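My kitchen safety check, start to finish

December | by Yupin Onsri

Print this page | E-mail this page

I do this once a year before the in-laws descend, and every time I swear I'll write it down. So I finally did! My comments are in with each item, and yes, some of them are grumbling.

Smoke alarm: OK. Pressed the button, scared the cat. The label says replace in 3 years so I've put that on the calendar.

Extinguisher: needle in the green, but it was buried behind the potato sack (again). Moved it to the hook by the back door.

Outlets near the sink: FAIL on the left one. The test button clicked and the lamp I'd plugged in stayed on, so that one's taped over until the electrician comes. He quoted me $194, ouch.

Under the sink: dry. I ran a paper towel along every joint and the shutoff valve turns freely, finally. Drain cleaner went up to the high shelf.

Dishwasher: door latch OK, hose OK, no crumbs in the filter. Knives go point down, please, everyone in this house.

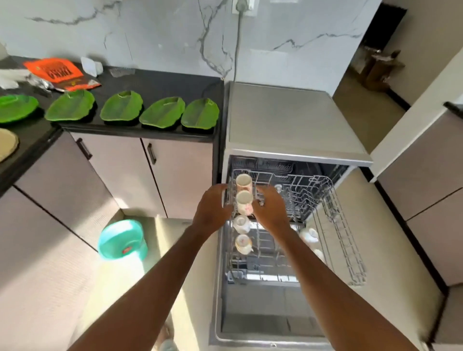
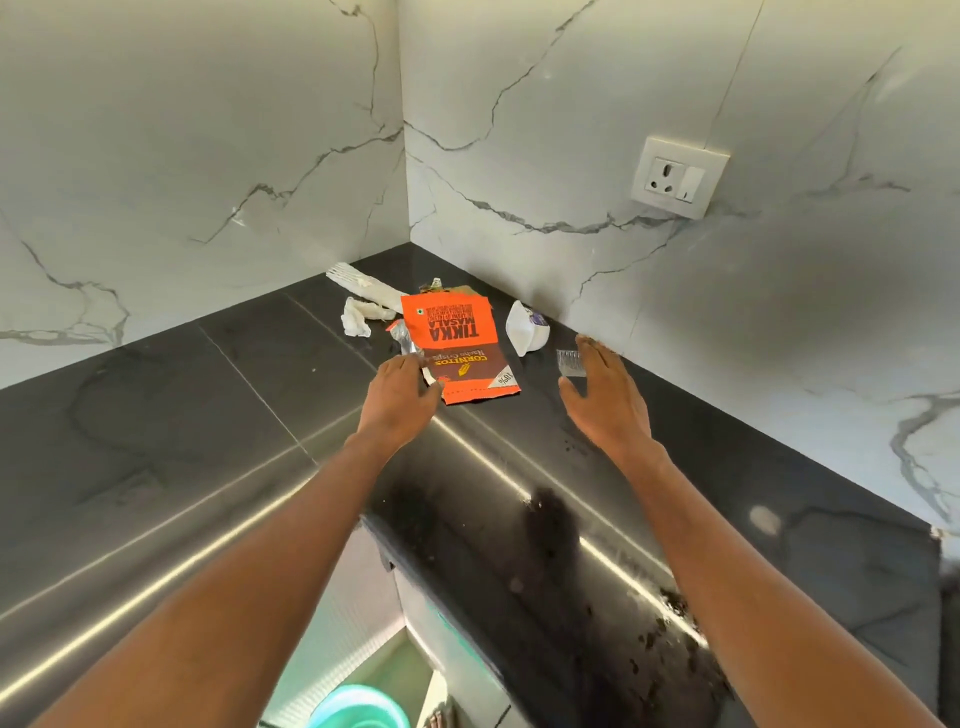

A comment came in from Grasso while I was still typing up the first half, asking whether I'd tested the outlets with the dishwasher running, because a weak breaker can hide until something big kicks on. I hadn't! So I went back and ran a full cycle with the kettle going too, and the breaker held.

Range: anti-tip bracket is there, which I only found by lying on the floor with a flashlight. Back burner is slow to light, so I'm calling that a "watch."

Range hood: filter was disgusting. Soaked it overnight, passed on the second look.

Step stool: one rubber foot missing. Out it goes.

Comments

Nitport: Check the dryer vent while you're at it, mine was packed solid.

Kuvelix: Is the bracket something I can put on myself? I rent.

Yupin Onsri: Ask your landlord first, but mine was two screws and a lot of swearing.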